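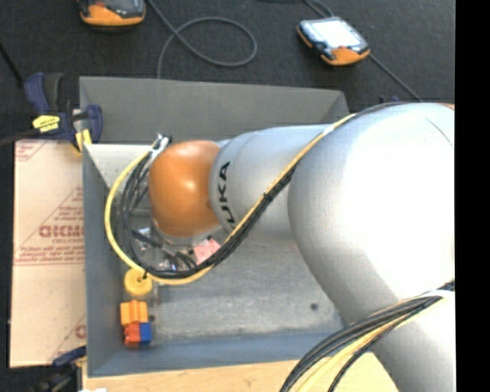 Visit Report: Hunent Bin-Picking Package, Wastusholm Test Hall

Print this page | E-mail this page

Hunent opened its test hall at Wastusholm to prospective buyers in December. The session began at 9:30 a.m. and was led by Firdevs Güneş, who is responsible for the picking software. The package under review is sold as an add-on for an arm the customer already owns. It consists of a gripper, a controller, the software license and two days of commissioning on site.

The cell

Hunent runs its tests with a large silver-gray industrial arm over a gray rectangular bin. The bin stands on a light wooden tabletop and is held at its upper left corner by a bar clamp with a yellow pad over the rim. The floor of the bin is scuffed and streaked. I asked whether a cleaner surface would change the results, and Güneş said the software is tuned on worn bins and that new, shiny ones cause more trouble with reflections.

The arm is considerably larger than the work requires. Hunent's quoted minimum for the package is an arm that can carry the gripper and a 200 g part at full reach. Buyers should ask for a test on an arm close to their own in size, as a large wrist leaves less clearance near the bin walls.

Cable routing

All gripper wiring is external. A yellow cable and a bundle of black cables run along the outside of the arm and loop wide around the orange joint cover before reaching the wrist. The bundle is held with a cable tie at the bottom of the loop and with wraps further up. Thin hoses bend around the gripper assembly itself.

The loop is the part of the installation I liked least. It hangs out to the side of the gripper and takes up space over the bin. Güneş stated that the planner treats the loop as a fixed volume and keeps it off the walls. A tighter dress kit is in preparation but was not available to look at, and no price was given. In a plant with two shifts I would budget for a replacement set of cables from the start.

Test items

The items are toy-like pieces of mixed shape: a yellow disc with a small hole, an orange block with vertical ridges, red-orange and blue blocks set side by side, and a pink block with dark spots. Hunent uses toys of this type because they are cheap to replace and differ in outline and surface. The weakness is that none of them resembles a bagged or oily part. Customers may send their own parts for a trial, and Hunent asks for at least 20 of each.

The pieces along the left wall of the bin are the harder positions. A part that touches a wall can be approached from fewer directions, and the cable loop reduces the number again.

Results supplied

Hunent handed out a log from its latest continuous run. It lists 2,034 pick attempts, of which 229 are marked as failed on the first try. The log does not separate wall positions from open ones. Güneş agreed that it should and said the next release will record the distance to the nearest wall for each attempt. A failed pick is repeated up to three times with a changed approach, after which the item is skipped and reported.

Teaching a new item took some 800 seconds in the session I attended, including one restart of the controller. The brochure gives a shorter time, for a user who has done it before. The operator screens are plain and the error messages are readable. I could not find a way to export the log in anything other than Hunent's own format.

Support and terms

Service questions were taken by Hülya Polat of Türkmen, the firm that handles installation. Türkmen keeps spare grippers in stock and ships them the next working day. Remote support is included for the first year. On-site visits are charged separately after commissioning, and travel is billed at cost.

The license is tied to one controller. Moving it to another requires a request to Hunent, which Polat said is normally answered within a day. There is no floating license.

Points still open

- Separate first-try figures for items against the wall
- Price and date of the tighter dress kit
- Log export in a common format
- Expected service life of the external cables
- Behavior with bagged parts

I have asked for a second trial with our own parts and with a smaller arm. Polat has reserved a slot at the Alby workshop, where Türkmen has one. The quotation stays valid until the trial is complete.

Print this page | E-mail this page

Related items

Visit report: conveyor tracking at the Alby workshop
External cable dressing for six-axis arms: a checklist
What to ask before you lease a picking cell
Reading a supplier's pick log
Notes on gripper spares and stock levels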